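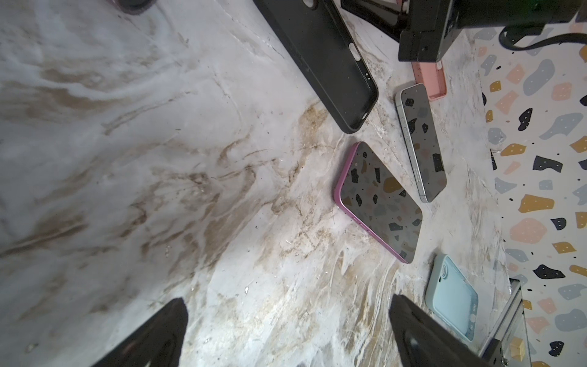 Open Day at the Genwood Surface Works

Genwood opened its plant to the public on 26 June 2019, and four of us from our home remodeling club drove out for it. The plant prints decorative patterns for walls, floors and counters. It is a long, low building behind the rail yard, and parking is on the gravel lot across the street. The main lot is for staff.

Sign-in was at a folding table by the loading door. We got a paper badge, a pair of earplugs and a map that left out the second floor. There were about 100 visitors in the morning group, most of them contractors and a few couples redoing kitchens. Coffee was free. Sandwiches were sold from a truck and ran out before noon.

Doaa Benmoussa led our group. She has worked in the pattern department since the plant opened and now approves each new design before it goes to print. She told us a stone pattern starts with a scan of a real slab, and that most of the work after that is taking things out. If a slab has one very dark vein, that vein will show up again every time the pattern repeats, and people notice it on a floor within a minute. Her department softens it or cuts it into pieces.
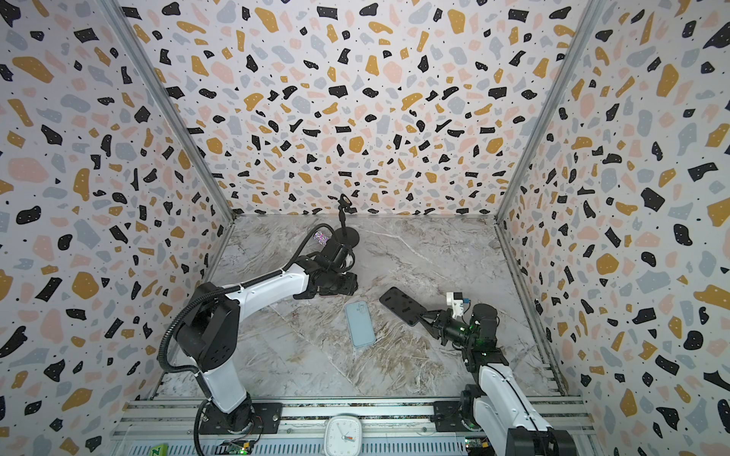

The print hall

The hall is loud, and we needed the earplugs. Two lines were running. The older one takes sheets up to 58 inches wide, and the newer one, bought from Turkirby, takes 96. Wael Ashour runs the newer line on the day shift. He keeps a strip from every batch clipped to a board by his desk and checks new sheets against it under three kinds of light. Beige gives him the most trouble. It goes pink under warm bulbs and green under the cheap tubes many garages still have.

We were allowed to handle the rejects, which were stacked by the far door. I could not see what was wrong with most of them. Wael pointed out a faint line down one that I would have installed without a second thought.

From there we climbed to the second floor, where the sample library is kept. It holds 200 current patterns in flat drawers, sorted by color and then by scale.

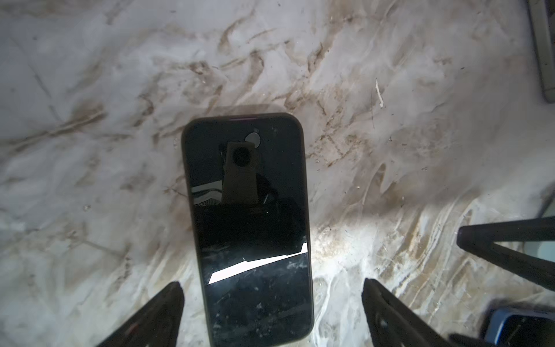 The drawers are labeled by hand, and the discontinued patterns are in a separate cabinet that stays locked. One woman in our group had brought a chip from her 1980s bathroom and wanted a match. Doaa found something close in the gray drawers, though the original had more green in it. Genwood will reprint an old pattern, but only as a full batch, so it makes sense for a hotel and not for one bathroom.

Large patterns were the last topic of the tour, and the one I had come for. Terrazzo prints have been selling well, and the question was how much of one a small room can take. Doaa's advice was to put the busy pattern on one surface and keep the other in a narrow range. Black, mustard, pink and pale blue-gray chips on all the walls can work over a gray and white marble floor, as the floor has only soft brownish veins and no strong color of its own. She also likes the tiny black dots between the chips, which make it harder to spot a seam.
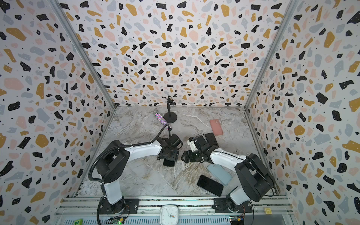
Prices were not posted, and I had hoped they would be. Genwood sells through dealers only, and the nearest to us are Nureo and Abdelaziz. Both will lend samples, and after this tour I would borrow the biggest piece they have. The mustard and pink terrazzo looks lively across three walls, and I doubt I could have judged that from a small square. Abdelaziz asks for a deposit. Nureo does not, but wants the samples back in a week.

The next open day is planned for September. Closed shoes are required, and the stairs to the library are steep.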